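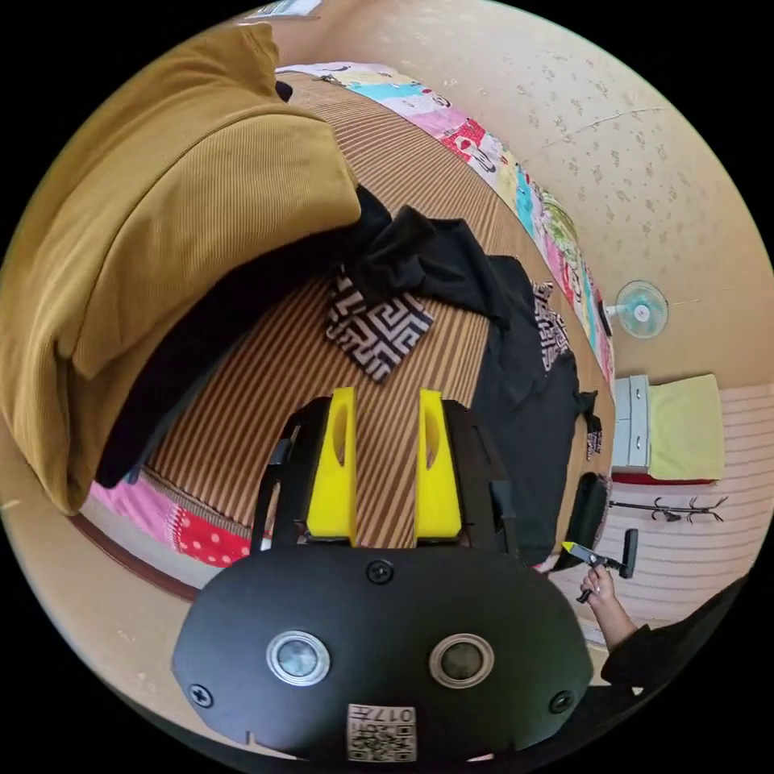
February, visit to the Kullance site

Arrived 10:15. Went with Emrys Vaughan from Mornaro. The site is an upstairs bedroom they use for the cloth work, and the demo was run on the bed with the usual things left on it. Shoes off, masks on, we watched from the doorway for the first part and were then let in one at a time.

Purpose for us: see how they handle soft items before we commit to the same finger design on the Ruddock arm. Their report only gives totals and I wanted to see the hand motion.

Setup as noted:
One operator, two hand-held grippers, one per hand. Yellow fingers, black body. Fingers have the oval cutout, same idea as our second print but longer.
Clothes and small cloths on a slatted sleeping mat, patchwork quilt under it.
Batch target is 600 episodes for this room. They had 368 logged when we came in.

The operator starts each episode with both grippers held up off the mat, then says the item name out loud, then goes in. I asked about the voice step. It goes into the log as the item label and gets checked against the list at the end of the day.

First item was the black top. Approach is low and from the hem side. They get both tips onto the edge of the cloth before closing. We have been going straight down in the middle and pinching, and we get a lot of double layers that way.

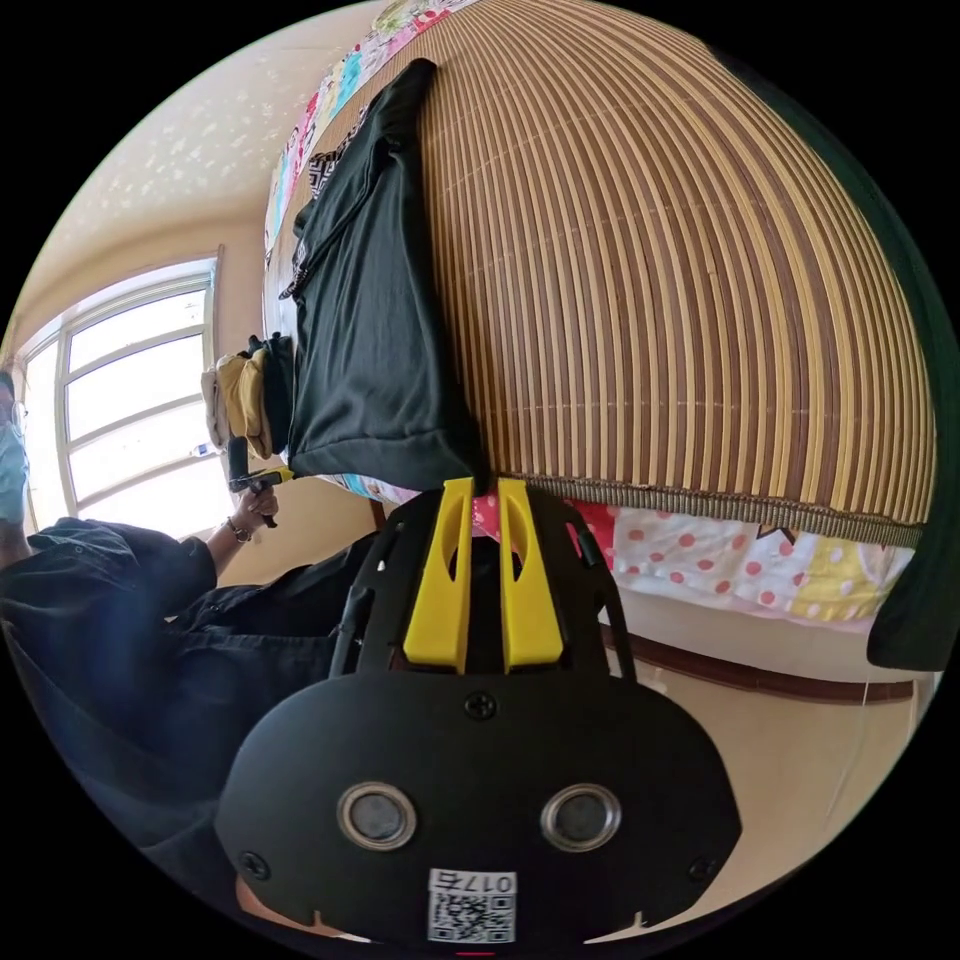
Grip and reach

Trigger travel is short. Emrys tried one and found it stiff at the end of the stroke; I tried the same one and did not mind it. Stated weight is some 500 g per unit. My wrist noticed by the fourth or fifth item. The operator says breaks are every 20 minutes or whenever a hand gets tired.

Reach over the bed is awkward for the far side. They do not climb on the mat. Anything beyond arm's length is left where it is and the operator changes sides between episodes. Moving the item closer by hand is not allowed once the log is open. We should copy that rule, we have been loose about it.

Slats: tips sometimes catch on the edge of a slat when dragging sideways. They told us the Sekis fingers were worse for this and that was why they changed. Did not see the Sekis ones, they had been sent back.

Small items next. These take longer than the garments, mostly from lining up both tips on something thin.
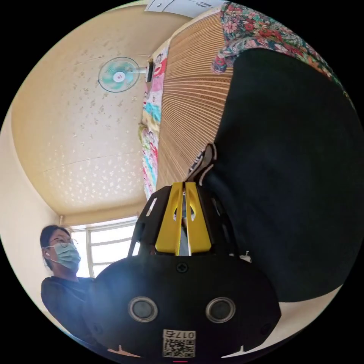
Small folded piece just past the tips, fingers nearly closed.

Asked what they do with a miss. Up to 2 retries inside the same episode, then close it and mark it failed. Failed ones are kept. We have been deleting ours, to be discussed.

Daylight from the window changes through the morning. They log blinds and lamp state at the start of each batch but do not correct for it. Emrys thinks dark cloth is going to be a problem whatever the light. I looked at a few clips on the laptop with him and the folds are hard to make out on the black one. The striped 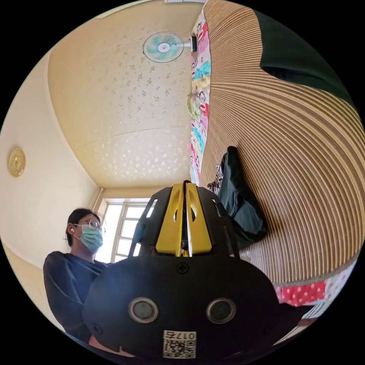
and patterned cloths were much easier to follow, and I would put more of those in our first set and bring the dark ones in later.

They repeat each item from at least three starting poses. The reset is done by shaking the item out and dropping it, no arranging. Quick, and less fuss than our printed pose cards.

Left 12:40. Kullance will send the item list and the finger drawing. Emrys is asking for one failed batch as well.

To do
Print two pairs of fingers at their length, keep our bracket.
Try the hem-side approach on the test towel and the gray shirt.
Write the retry rule into our sheet. Stop deleting misses.
Ask Ruddock whether the arm can come in that low over a mattress. I don't think it clears with the current mount.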